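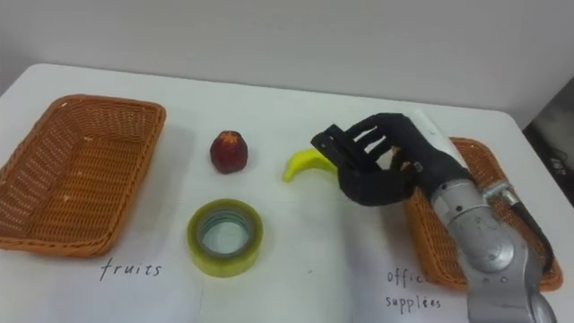 Sorting table, hand over the banana. Red fruit and tape still to go.

Workshop > Notebooks > Filton cell > Upkeep

Thu 4 February

Réjean wants this cell called "stable" by the end of the week. I don't think it is, and I'm putting down why before the argument gets going again.

Forearm cable first. It went back on with the clamps after the December job, and it was routed with the arm parked. Parked tells you very little. I drove the arm slowly from one basket to the other with my palm on the cable and it goes tight at the wrist end when the forearm rolls inward over "fruits". Not enough to pull anything out. Enough that I loosened the top clamp, fed some slack up toward the wrist and did it back up. Better. Trevor thinks the slack will snag on the basket rim. He may be right, so whoever runs it next, watch the rim on the return.

Finger zeroing. Flidlow's routine says done when it says done. I ran it 3 times from the same start pose and got a different index finger offset each time. The last two were close. I kept the last one and wrote it inside the cabinet door with the old value crossed out. Please don't "clean up" the crossed-out number, I want it there.

The hand maker's sheet says to check the tendons every 2,000 cycles. Our counter resets whenever the controller is power cycled, so I have no idea where we are and neither does anyone else. I did the check today and am calling this zero. Log it on paper until Réjean fixes the counter.

Tendons: middle finger a bit soft, the rest fine. Took it up a quarter turn. Still softer than its neighbors but I stopped there, last time somebody chased that feeling we had a finger that wouldn't open.

Fastener on the back of the hand was finger-loose. It was finger-loose in December too. Thread lock this time. If it walks again I'd look at the hole and leave the screw alone.

Then the table. The paper has a crease down the middle and I've been told it makes no difference. Maybe. The tape roll lies flat and the fingers have to come in low for it, and a ridge in the paper is the last thing I want under a fingertip. Change the paper before the next long run and redo the labels while you're at it. "Supplées" has been up long enough.

Basket positions: taught by eye. I asked Trevor for the numbers and he said the numbers are "where the baskets are". Put marks down with the new paper, two corners each.

Ran 10 picks on the banana after all that. 8 into the basket, 2 dropped on the lift. Réjean read this as the new zero working. I read it as ten picks, of the easiest thing on the table, by a hand that had just been fussed over. Same run tomorrow from a cold start with nobody touching it, then we can talk.

Also the Perlow software update. The note says "improved grasp stability" and gives no figure. I'm leaving it off until the cold start run is done – one change at a time, or we won't know what did what.

To do
- cold start run, same count (me)
- counter reset (Réjean)
- new paper, labels, corner marks (Trevor)
- look at clamp slack after the run

2 comments | 3 shares

Recent in Notebooks
Pan cell: gearbox noise, second look
Filton cell: December strip-down
Perlow update, what we know so far
Spare clamps and where they went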